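Keeping the arm in its lane

8 min read

The rule book at the Maletel workshop in Kunthorpe is a ring binder with a cracked spine. It hangs from a hook beside the door, next to the first aid box, and anyone who wants to switch on an arm has to sign the front sheet before they do so. The current edition has 20 pages. The first had 142.

Rafferty Mahmoud wrote both. He joined Maletel as a safety engineer when the firm was still based in Pokthorpe, in a mill building with 1871 cut into the stone above the loading door, and his first job was to produce a set of working rules for small robot arms used on tabletops. He took four months over it. The result covered power supplies, floor loads, lifting, batteries, noise, glare and the correct storage of cables, and it was approved without a single change.

"That should have worried me," he says. "If a document that long comes back with no comments, people haven't read it."

He found out for certain the following April, when he asked the operators what they would do if an arm stopped halfway through a move. He got five different answers. One person would press the emergency stop. Two would wait. One would take hold of the wrist and pull it clear, and the last would restart the program from the laptop. The binder had a page on the subject, number 96, and it agreed with none of them.

The problem is a common one in small workshops. The rules for large industrial robots are well established, and most of them begin with a fence. The machine is on one side, the people are on the other, and a gate in between cuts the power when it is opened. With a light arm bolted to the edge of a table, the person is often close enough to touch it, and is expected to be. Someone has to put the objects out, start the task, watch it and put the objects back. The fence is replaced by limits on speed and force, and by habits.

It is the habits that Mahmoud has spent most of his time on. The short binder is built around the order in which a shift happens. It starts with the table.

Before the power goes on, the operator checks the bolts that hold the arm to its rail and gives the mounting a firm push. If it moves, work stops there. Then the cables are followed by hand from the arm to the wall. Nothing may cross the area where the arm can reach, and nothing may be taped to the floor where people walk. Any cloth on the table has to lie flat. A fold is enough to catch a fingertip, and a cloth that is caught will bring everything on it along.

Next comes reach. Every table has a line marking how far the arm can go with the gripper closed, and a second line, a hand's width further out, marking where people stand. Drinks, phones and keys stay behind the second line. Maletel tried painting the lines, but tables were moved so often that the paint was wrong within weeks. They now use a cord with a knot in it, kept on a peg by each arm. The operator holds one end against the base and walks the other end round. It takes less than a minute.

Then the stop button. It is pressed at the start of every shift, with the arm moving slowly, and the arm must stop. This is the one check that may not be done by the person who will run the task. Mahmoud is firm about this and has been asked to relax it more often than any other rule.

"People say it wastes a colleague's time," he says. "What it does is make sure that two people know where the button is."

Only after that does the binder turn to the gripper. The rules at this point become very particular, and they are the part that visitors from other firms tend to ask for copies of. Fingers are looked at with the power off. Light scratches and dust are noted and left alone. A crack, a loose screw or a lifted edge means the finger is changed. The two fingertips should meet evenly along their length when they are closed by hand, and any gap at one end is measured with a feeler gauge and written down. A worn finger can hold something perfectly well at low speed and let it go on a turn.

Small items get a section to themselves. Parts that come in a divided tray stay in it until they are wanted, and the tray is set down square to the table wherever the task allows. Where a task calls for things to be laid at an angle, the operator writes that on the sheet, so that the next person doesn't tidy it. Soft goods such as rolled fabric go in with the loose end underneath. An arm that pulls on a loose end will unroll the whole piece, and the operator's first instinct is to reach in and save it.

That instinct, Mahmoud says, lies behind most of the minor injuries he has dealt with. He keeps a log of every time a hand crossed the line while an arm was live. In its first year the log had 196 entries. Nearly all of them ended in nothing at all, and he had to persuade managers that they were worth recording. When he sorted them, around half had the same cause: something was falling, or looked as if it was going to.

The rule that followed is the shortest in the binder. It reads: "Let it fall." Nothing placed on a table may be so valuable, sharp or fragile that a person would be tempted to catch it. If the real item is any of those things, a stand-in is used until the task has run cleanly.
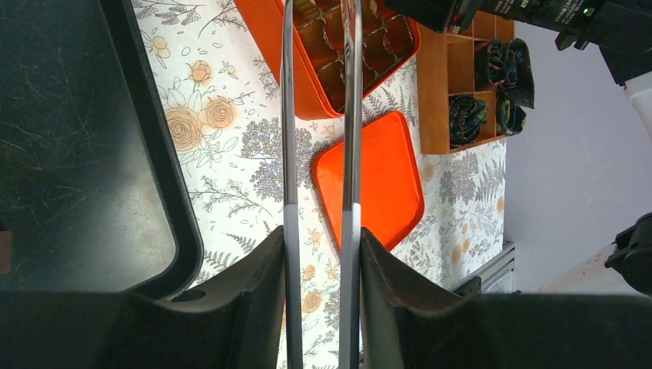
Getting people to accept this took longer than writing it. Operators with a background in catering or shop work had been trained for years to catch things. Mahmoud ran short sessions in which an arm was set to drop a plastic cup again and again while the group stood with their hands behind their backs. It felt silly, several of them told me, and a few sessions later it didn't.

Other firms have gone a different way. Sirko, which runs a similar workshop on the far side of Kunthorpe, uses a light curtain on each table, so that a hand over the edge stops the arm at once. Its staff like it and the near misses have largely gone. The drawback is that the arm also stops for sleeves, clipboards and once, for most of an afternoon, a helium balloon. Each stop means a restart, and restarts have their own risks. Sirko's own rules require the gripper to be opened and the arm sent home before anything else is done, and in a busy week that adds up to a lot of waiting.

Mahmoud has no quarrel with light curtains and expects Maletel to fit some. He does object to fitting them first. A workshop that relies on the curtain, he argues, stops checking the bolts.

He is just as cautious about cameras. Many arms now carry a small one near the wrist, and operators quickly get used to working from the picture on the laptop. It is a good view of the fingers and whatever is between them. It is a poor view of anything behind or beside the arm, including the person standing there. The binder says that the picture may be used to judge a grip and must never be used to judge whether the table is clear. For that, the operator looks up.

The two firms have begun comparing notes, and a joint edition is planned. The hardest thing to agree so far has been wording. Sirko says "halt" and Maletel says "stop", and each has labels, training slides and laptop screens that would need to be changed. There was also a long discussion over who may end a shift early. Under the draft, anyone in the room may do so, without giving a reason at the time, and the reason is written up afterwards.

Page 96 of the old binder survives in a much reduced form. If an arm stops halfway through a move, the operator presses the stop button, steps behind the line and says aloud that it is stopped. Only then does anyone touch the laptop. The wrist is not pulled under any circumstances, even when the arm feels slack, as some joints hold with a brake and can give way suddenly when forced.

Mahmoud asked the five operators the same question again last year. Four gave the answer in the binder. The fifth said he would press the button and then go and look it up, and Mahmoud marked that as correct too.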